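Section 8: Handling of Small Objects at the Table

8.1 Scope

Operators at the Jareo site shall follow this section whenever a hand-held gripper is used to pick up pens, tubes and similar light articles. It is to be read together with form 226, which records the condition of the gripper.

8.2 Before the first grasp

1. Check both finger pads for wear. A pad that has lifted at any corner must be replaced.
2. Open and close the fingers fully, without an object, and listen for rubbing in the linkage.
3. Bring the fingers to the object with one pad on each side of it, and close slowly.

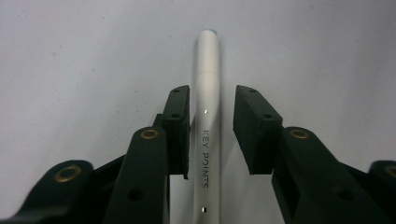
4. Stop closing as soon as both pads are in contact. Further pressure marks the object and strains the joints.
5. Lift straight up before moving sideways.

Note: A grasp that slips is to be recorded as a slip. It must not be repeated under the same entry number.

8.3 Working with a second person at the table

1. Agree who moves first. The other person keeps both hands clear of the working area until told otherwise.
2. Keep sleeves, straps and bags away from the fingers.
3. Say "stop" aloud if anything is out of place – either person may do so at any time.
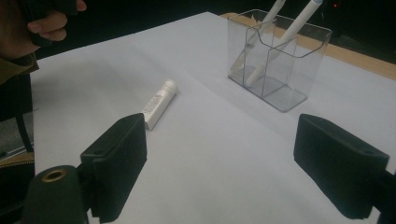 4. Return to the starting position before changing roles.

Caution: Do not reach between the finger pads while the gripper is being held by another person.

8.4 Layout of the work surface

The layout must be settled before recording begins and left unchanged until the entry is closed. Light articles that may roll should be set down well inside the edge of the table.
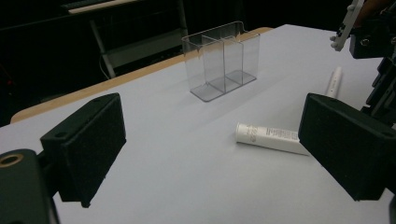

Clear holders require particular care. Their thin walls are easily missed by an operator who is watching the fingers, and a knock may shift the whole layout. A transparent organiser with two compartments, such as the one on the white tabletop, should have open space on its near side, and a tube lying between the fingers should be lifted clear before it is carried towards the divider. Any change of holder is entered on form 272.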